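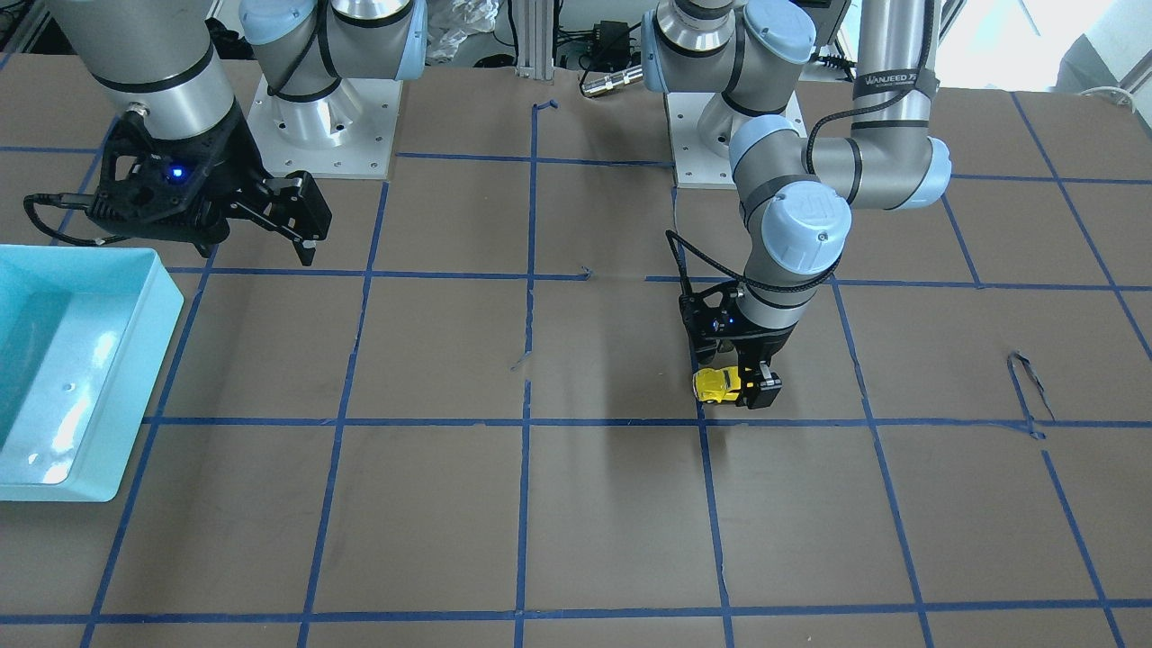

Small yellow object held close to a blue tape line, with a teal tray at the left.

Tape grid (work surfaces)

A tape grid is a set of crossing strips of adhesive tape laid on a table, floor or sheet of paper to divide it into cells. It is used for sorting, for laying out small parts and for putting objects back where they were. Painter's tape is the usual material, mostly because it is cheap and peels off. Claims that a grid makes a work area more accurate are common in supplier literature and thinly supported.

Origin of the name

The term is often credited to the Torkance workshop manual, which recommends cells 138 mm wide and gives no reason for the figure. The Zieliński handbook prints the same number without a source. Older shop notes speak only of "lining out" a bench, and it is doubtful that any one person came up with the idea.

Use with trays and bins

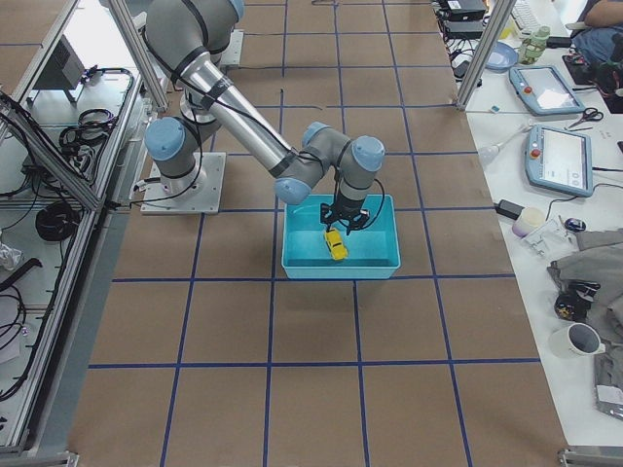 Containers are the weak point of most published advice on tape grids. The manuals assume that every item will sit inside one cell, with its edges parallel to the tape. In practice a tray is put where there is room for it. A shallow aqua bin may lie squarely across a blue line, and a toy car inside may rest diagonally on the bottom, where the grid says nothing useful about its angle. Supporters answer that the lines mark the position of the bin and were never meant for its contents – a fair point, though one seldom found in the instructions.

Accuracy

Tape put down by hand is rarely straight. Strips lean, edges tear, and wrinkles form at crossings where one piece overlaps another. A torn strip can leave a gap that later users have to guess across. Pivura, which sells ruled mats, states that a taped grid stays true for 1000 placements. The company has not said how it measured this, or what it counted as true.
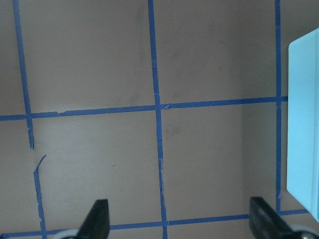 Zofia Wysocka disagrees with most of these complaints, arguing that a grid has only to be the same grid from one day to the next, and that a crooked line left alone is more use than a straight one that gets relaid every September. Her argument leaves open what should be done once a strip starts to lift.

Paper underlay

Many users cover the surface with kraft paper first, so that tape and pen marks come away together. Brutora sells the paper in 50 m rolls and describes it as "dimensionally stable." Paper creases all the same, and tape fixed to it moves when it moves. Handwritten marks are a further source of confusion, as few people write down what they stand for. 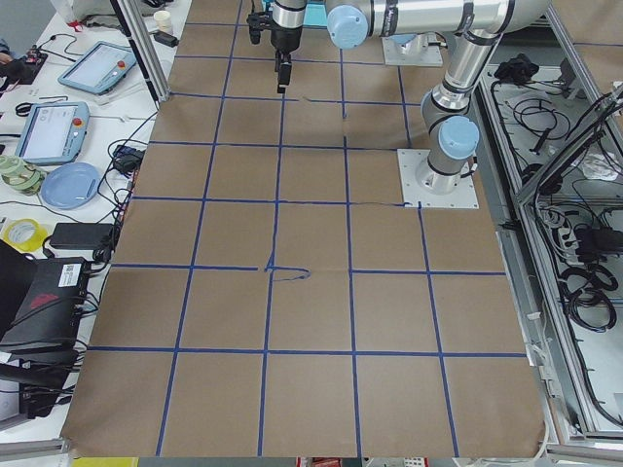

Blue tape grid on brown kraft paper, with creases and a small hand-drawn mark near the middle.

See also: Cutting mat; Floor marking; Shadow board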